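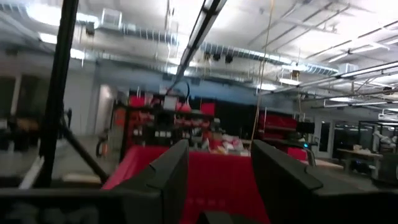

Red surface, with white and beige things piled toward the back

Kadik Guest Slippers, item 527

Okay, I wear these at home all winter, so I'm a little biased! The Kadik is our plain indoor slipper with a soft lining and a sole quiet enough for a hallway at 6 a.m. We sell them by the case, 35 pairs to a case, mixed sizes if you ask me first (please ask, I can't swap them once the tape's on).

They run small. If you're between sizes, go up. Wash cold, hang them by the heel, and keep them out of the dryer – I ruined 2 pairs finding that out.

We use this information to send our newsletter. You can unsubscribe at any time. Accept | Manage cookies

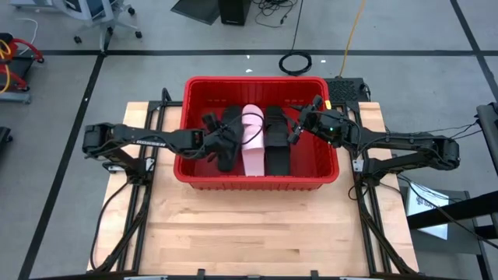

Home & Guest Supplies Department, Tanance
Slippers come in black or pale pink. Pink sells out quicker, and the next lot is due in April. If you liked the old Skilex with the thicker heel, that's item 619 and I still have roughly a shelf of them. Write to Neusa Toledo at the Camargo counter and I'll set a case aside for you.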